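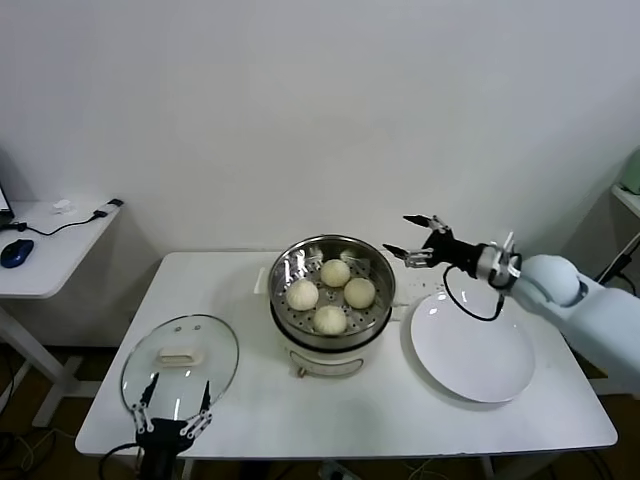
**Limside Hall, check before the public debate on the divorce waiting period**

Checked by: Tihomir Trajkovski
Date: 11th August
Keys from: Gus Brannigan

Marks: OK = in order, R = must be repaired before the doors open, N = note only

## Entrance and exits

- [x] Main door opens fully to the outside. **OK**
- [ ] Side door to the parking lot. **R** The push bar goes down but the door sticks at the bottom. I needed my shoulder. Gus says it is like this since February. For a debate where people may want to leave angry, I would not accept this.
- [x] Exit signs lit, both doors. **OK**
- [ ] Ramp. **N** Firm under the foot, but the yellow strip is worn. The last time, a man with a walking frame stopped there and did not see the edge.

## Main room

- [x] Posted limit is 48 persons seated. **OK** Please do not add chairs in the aisle. Aoife Daly has asked if people can stand at the back. The fire certificate does not speak about standing, so my answer is no until we have it in writing.
- [ ] Aisle between the two blocks of chairs. **N** The plan from Kieran Ní Chonaill puts supporters of the longer waiting period on the left and opponents on the right. I ask to change this. It makes one side walk through the other to reach the toilets, and many people who come have not decided. A couple may also not agree with each other.
- [x] Speaker table stable, no loose cloth on the floor. **OK**
- [ ] Microphone cable. **R** Crosses the place where the public stands to ask questions. Trenen can bring a rubber cover, or the microphone moves to the wall side.

## Persons at risk

- [ ] Quiet room with a lock from the inside. **R** The lock turns but does not hold. Forough Tehrani will speak about women who wait in the same house with a violent husband while the court period runs. Some in the room may live this now. The room must close properly.
- [x] Second way out from the quiet room. **OK** It goes to the yard, and the gate opens without a key.
- [ ] Sign-in sheet. **R** Asks for full name and home address, and everybody in the line can read it. Please use first name only, or no sheet.
- [ ] Photographs. **N** The notice is in small letters behind the door. Make it bigger and put it before the door.

## Printed matter

- [x] Leaflets for and against, 1,000 of each, boxes under the stairs and not on them. **OK**
- [ ] Devadiga printed the "for" leaflet with the old number of the bill. **N** It is not a safety matter, but I saw it.

## First aid and fire

- [x] Extinguisher by the stage, seal whole, inspected by Jiment. **OK**
- [ ] First aid box. **R** Bandages are there, the gloves are finished.
- [x] Alarm test, heard in the toilets also. **OK**

I will come again when Gus tells me that the side door and the lock are repaired. The cable I can look at on the same visit.

T. Trajkovski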